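How to Look Up a Building's Inspection Records in Arboleda
By Rasa Šimkus
Updated 25 March 2024

I love public records. I really do! Every gym, party hall, trampoline place and church basement in town has a paper trail, and you can read nearly all of it for free. Last August my daughter's team booked its banquet at Curkine Hall, and I spent a very happy evening going through the file on that building. If your kid has a party coming up in a place you've never set foot in, this is a great way to get to know it first.

What you need
The street address, including the suite number if there is one. An email address. A little patience.

Step 1. Get the address right
Big buildings get split up. One warehouse can hold a climbing gym, a dance studio and a furniture outlet, each under its own suite number, and the city may keep one file for the whole place or a separate file for each tenant. Look up the parcel on the county assessor's map and write down every address listed for it. I skipped this the first time and read half a file on a carpet store.

Step 2. Search the permit portal
Go to the city website, pick Building and Permits, then Search by Address. Type only the street number and the first word of the street name. The search is picky about "St" and "Street" – leave that part off and you'll do much better. Sort by date, newest first.

You're looking for:
Building permits, especially for platforms, stairs, mezzanines and interior walls
Certificates of occupancy
Open or expired permits with no final inspection

An expired permit can mean somebody simply forgot to call for the last visit. It's still worth a question.

Step 3. Ask for the fire inspection reports
These aren't on the portal. Fill out the records request form at the fire department's front desk or send it by email. Be specific! I write something like this:

"Please send all fire inspection reports, notices of violation and re-inspection reports for Curkine Hall, 755 Bavalach Road, all suites, for the last five years."

Ask for digital copies so you don't pay by the page. My request took nine days. You'll get a confirmation number by email, so hang on to it in case you have to follow up.

Step 4. Read the file
Mine came to 277 pages, which sounds awful and was mostly great fun. Start with the certificate of occupancy. It tells you what the space was approved for (storage, assembly, retail) and the occupant load, meaning how many people are allowed in the room. The main room at Curkine is posted for 300. Compare the approved use with what goes on there now. If a space was approved for storage and it's hosting birthday parties, call the building department and ask whether the change was ever reviewed.

Next, go to the violations and match each one with its re-inspection. Blocked exits, dead exit sign batteries and overdue extinguisher tags are common and usually get fixed fast. I print these pages and spread them out – so much easier than scrolling.

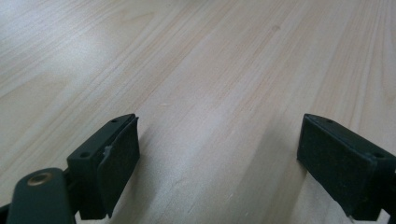

Pale wood, with the grain running off into the distance.

Step 5. Ask about anything you don't understand
Call the inspector's office and give them the permit number. They know these buildings inside out, and the ones I've talked to were happy to explain what a code section means in plain words. Mornings before the field visits start are your best bet.

If you spot a problem in person, like a loose railing or a locked exit, don't wait on records. Tell the staff right away, then report it through the city's Emo app or by phone. Call 911 if someone is hurt or in danger.

Next up: how to read a floor plan when the scan is terrible.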